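The brick arm, part six or so

I spent most of June on the wrist wiring and didn't write any of it down, so this post covers more ground than I'd like. Short version: the arm moves, the gripper opens and closes, and I am now working on getting it to pick up one thing and put it in a tray.

For anyone new, this is the desk arm I started in the spare room and later moved to the shared workshop in Trerulport. The joints are hobby servos, the links are printed, and the gripper is a parallel-jaw design that Diễm Khúc drew up and that I have changed in small ways since. She still has the original files and I should send her mine. The controller board is a Troko, bought used. It runs fine if you give it a decent supply and badly if you don't, and I lost two evenings learning that.

The biggest change since last time is the camera at the wrist. I used to have one on a stand beside the table, and every time I bumped the stand I had to calibrate again. With the camera on the arm, it goes where the gripper goes. The cost is that everything it sees shifts when the arm moves, so the software has to know the pose of the arm at the moment each picture is taken. Hiếu Đỗ helped me sort out the timestamps. Before that, the pictures were arriving late by 128 milliseconds, and the arm would reach for where a brick had been in the view before the last move. 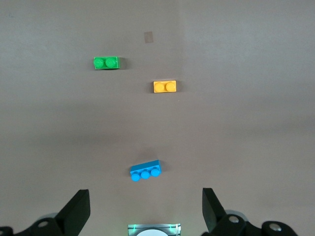 Calibration is now a single step. I park the arm at a fixed pose, run the script, and it solves for the offset between the camera and the fingertips. I had a longer version with a printed checkerboard and it was more accurate, but I never felt like doing it, so in practice it got skipped. For testing I mostly use small building bricks. They are cheap, the colors are easy to separate, and they don't mind being dropped. A layout like the green and yellow two-stud bricks lying parallel at the back and the blue three-stud one turned at an angle nearer the fingers is good for checking the rotation estimate. If the code gets the blue one's angle wrong, the jaws come down across a corner and the brick shoots off sideways. The parallel ones hide that mistake, and for a while I only tested with parallel ones.

The gripper itself has had three sets of fingers. The first set was too thick and couldn't get down beside a brick without pushing it. The second set was thin enough but flexed, so the grip felt soft and long bricks would pivot. The set on there now is black, with angled tips, and stiff enough for what I need. I printed them on the Sametti at the workshop with more walls and less infill than I normally use. One screw on each side still works loose after a few hundred cycles. Thread locker is on the list.

Cycle counts, for those who asked: the log says 2,266 open-and-close cycles on the current servo. The one before it started buzzing a little past 2,000 and I swapped it out before it got worse. I don't know if that is a bad servo or if I was running it too hard at the closed end. I have lowered the holding current since then, and it runs quieter.

Detection is where I have been spending my time lately. I began with plain color thresholds, and for bright bricks that works well enough that I almost stopped there. White parts are the problem. On a pale table there isn't much to separate them by color, and the shadow next to a part can be a stronger shape than the part. 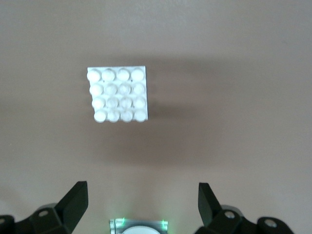 My first fix was to turn up the contrast before looking for edges. It found the part more often, but it also found the shadow more often, and the box it drew was usually too wide on one side. The jaws then tried to center on the wrong point. Hiếu suggested ignoring the outer edge and looking for the repeated bumps on top, and I have that half working. It is slower, but the center it gives is much steadier. A flat white part with no bumps would still beat it, so for now I don't use those.

I also tried changing the light. There is an old Rissanen desk lamp at the workshop with a wide shade, and bouncing it off the wall gives softer shadows than pointing it at the table. Softer shadows help the color code and make things a bit harder for the bump code, so I keep going back and forth. At 6 in the evening the window light changes enough that my thresholds drift anyway - I should be fixing the exposure and I haven't.

Next up is the tray. I want the arm to drop a brick in the correct slot without me standing next to it with a hand on the power switch. The drop height needs to come down first, and I need to reprint the tray with wider slots. I'll post the new finger files once I've cleaned up the names.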